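4. Transfert bimanuel de petites pièces tournées

4.1. Dispositif

Le poste expérimental comprend deux bras à faible coût montés face à face, chacun terminé par une pince à deux doigts, au-dessus d'un plan de travail recouvert d'un tissu bleu-vert. Le choix du tissu a occupé l'équipe plus longtemps que celui des moteurs, et nous ne sommes pas certains que ce soit à notre honneur. Un plateau nu renvoyait les lampes du laboratoire dans les caméras de poignet ; un tissu clair faisait disparaître les pièces polies ; un tissu noir faisait disparaître les doigts. Le bleu-vert ne fait rien disparaître, hormis le temps passé à en lisser les plis avant chaque série.

Les deux bras partagent un même repère, établi par un étalonnage dit « pointe à pointe ». Les pinces sont amenées l'une en face de l'autre, doigts horizontaux, jusqu'à ne laisser entre elles qu'un intervalle étroit, puis on relève les angles articulaires des deux côtés. L'opération est répétée en 8 positions réparties dans le volume commun. Elle ne réclame ni mire, ni capteur externe, ni même une grande conviction de la part de l'opérateur, qui peut la mener à bien un mercredi en fin de journée.

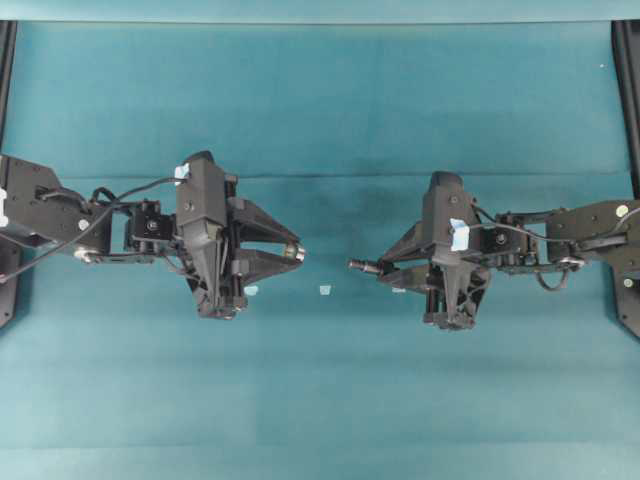

Figure 3. Les deux pinces en vis-à-vis au-dessus du plan de travail.

La transformation rigide entre les deux bases est ensuite estimée par moindres carrés. On sait que cette estimation hérite des jeux des réducteurs, de la flexion des supports et de la température de la pièce où l'on travaille, que nous avons renoncé à modéliser après une tentative dont Benedetta Leone conserve les courbes et refuse de les montrer. Nous appelons erreur résiduelle ce qui reste une fois la transformation appliquée ; dans la suite, c'est elle que la politique apprise doit absorber, faute de pouvoir s'en plaindre.

Le logiciel de commande repose sur la couche d'acquisition Histeo, qui synchronise les flux vidéo et les angles articulaires. Les démonstrations ont été enregistrées par téléopération, l'opérateur manipulant deux bras maîtres de même géométrie. Trois opérateurs se sont relayés. Leurs styles se distinguent sans peine dans les données : le premier approche la pièce en ligne droite, le deuxième en arc de cercle, et le troisième en passant par une position intermédiaire dont il n'a jamais su nous expliquer l'utilité. La politique, elle, a appris les trois manières, et en compose parfois une quatrième.

4.2. Pièces et tâche

La tâche consiste à saisir une pièce avec un bras, à la présenter dans l'espace commun, à la transférer à l'autre bras et à la déposer debout dans un logement. Les pièces appartiennent à 13 familles : goujons, entretoises, axes épaulés, écrous à embase et quelques raccords dont la fonction d'origine s'est perdue. Elles proviennent du lot Condley, constitué de rebuts d'usinage, et présentent donc des défauts de surface qu'aucun catalogue ne mentionne et que toute caméra remarque.

Les goujons à collet hexagonal méritent un paragraphe à part, ne serait-ce que parce qu'ils sont à l'origine de la plupart de nos ennuis. Ils portent un filetage à chaque extrémité, de longueurs différentes, et la seule zone que l'on puisse serrer sans risque est le collet. Saisi par l'épaulement lisse, le goujon pivote ; saisi par le filet, il se visse obligeamment dans le revêtement du doigt. Saisi par le collet, il tient, à condition que les doigts portent sur deux faces opposées de l'hexagone. Une prise sur arêtes paraît correcte vue de loin et se révèle au moment du transfert, lorsque la pièce tourne d'un sixième de tour ou moins pour retrouver une position qui lui convient mieux.

La caméra de poignet est la seule à pouvoir trancher. Elle observe la pièce dans le prolongement des doigts, à une distance où les crêtes du filet sont résolues, et elle bénéficie d'un arrière-plan flou qui facilite la segmentation. Nous en extrayons trois grandeurs : l'inclinaison de l'axe de la pièce par rapport au plan médian de la pince, la hauteur du collet relativement à l'extrémité des doigts, et un score de symétrie calculé sur les deux contours de l'épaulement.

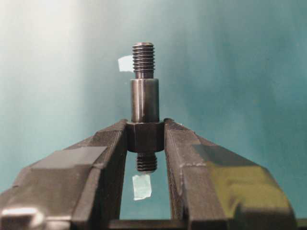

Figure 4. Goujon maintenu à la verticale, serré par le collet hexagonal ; vue de la caméra de poignet.

Le score de symétrie est de loin le plus utile des trois, et le plus capricieux. Sur les pièces satinées, l'épaulement se comporte comme un miroir cylindrique : il montre une bande claire d'un côté, une bande sombre au milieu, et le détecteur de contours, qui n'a pas fait d'optique, y voit volontiers un bord supplémentaire. Nous avons d'abord corrigé ce défaut par un seuil, puis par un second seuil destiné à corriger le premier. La version retenue abandonne les deux et compare les positions des crêtes du filet supérieur, qui ont le bon goût d'être régulièrement espacées. Lorsque l'axe est droit, les extrémités gauche et droite de chaque crête se trouvent à la même hauteur dans l'image ; lorsqu'il penche, elles se décalent toutes du même angle, et l'estimation gagne en robustesse à mesure que le nombre de filets visibles augmente.

Les petits morceaux d'adhésif laissés dans le champ ont été conservés dans le jeu d'entraînement. Un premier tri les avait écartés au motif qu'ils perturbaient la segmentation. La politique entraînée sur ces données triées s'est montrée excellente tant que le poste restait impeccable, c'est-à-dire jusqu'au début de l'après-midi.

4.3. Apprentissage

Le jeu de données comprend 920 démonstrations, segmentées en quatre phases : approche, prise, transfert, dépose. La politique est un transformeur à prédiction de séquences d'actions, conditionné par les deux vues de poignet, la vue globale et les angles articulaires. Nous n'apportons rien de neuf sur ce point et ne cherchons pas à le dissimuler. La contribution porte sur la transition entre la prise et le transfert, que nous soumettons à un critère explicite fondé sur les grandeurs définies plus haut.

Si le critère n'est pas satisfait, le bras porteur repose la pièce et recommence. Cette solution, que nous nommons reprise conditionnelle, a été jugée inélégante par presque tous ceux à qui nous l'avons exposée, y compris par les auteurs. Elle a pour elle de fonctionner. L'autre méthode, dite de compensation, demande au bras receveur d'adapter son orientation à celle d'une pièce mal saisie. Elle produit de fort belles trajectoires – nous en avons filmé plusieurs – et laisse tomber les goujons.

Les deux variantes ont été comparées à une politique sans critère, entraînée sur les mêmes données et pendant la même durée. L'ordre des essais a été tiré au sort et l'opérateur chargé de replacer les pièces ignorait quelle variante était active. Il prétendait la deviner au bruit des servomoteurs ; nous lui avons donc fait porter un casque.

4.4. Observations

La reprise conditionnelle l'emporte sur les deux autres variantes pour l'ensemble des pièces à collet. L'écart se resserre pour les entretoises cylindriques, où il n'existe pas de mauvaise orientation autour de l'axe et où le critère n'a, par conséquent, pas grand-chose à refuser. Pour les écrous à embase, la politique sans critère fait aussi bien et termine plus tôt. Nous aurions préféré ne pas avoir à l'écrire.

L'examen des échecs restants désigne deux causes. La première est le dépôt vertical qui suit un refus : la pièce, reposée sur son extrémité filetée, bascule avant la nouvelle prise, et l'approche suivante part d'une configuration rare dans les démonstrations. La seconde tient au critère lui-même, qui accepte certaines prises sur arêtes lorsque le collet est trop sombre pour que ses faces soient distinguées. Les goujons noircis y sont particulièrement exposés, leur hexagone se réduisant alors, pour la caméra, à une tache large et sans détail. Un éclairage rasant améliore la lecture des faces et dégrade celle des filets. Nous avons essayé d'alterner les deux, ce qui a surtout permis de constater que les personnes travaillant au poste voisin n'apprécient pas les lumières clignotantes.

Un essai complémentaire a été mené avec les doigts Thygesen, plus étroits. Ils se centrent mieux sur les faces du collet mais cachent une moindre part de la pièce, ce dont la segmentation devrait se réjouir et dont elle ne tire aucun profit mesurable. Nous conservons donc les doigts d'origine, par prudence autant que par manque de vis.

Reste la question de l'étalonnage. Après un démontage complet des poignets, la transformation entre les bases doit être estimée de nouveau, et la politique, entraînée avec l'ancienne erreur résiduelle, se trouve confrontée à une erreur légèrement différente. Le premier transfert après remontage est presque toujours hésitant. Un réentraînement partiel sur la seule phase de transfert suffit à rétablir le comportement initial ; la section 5 en précise la procédure et examine le cas où un seul des deux bras a été démonté.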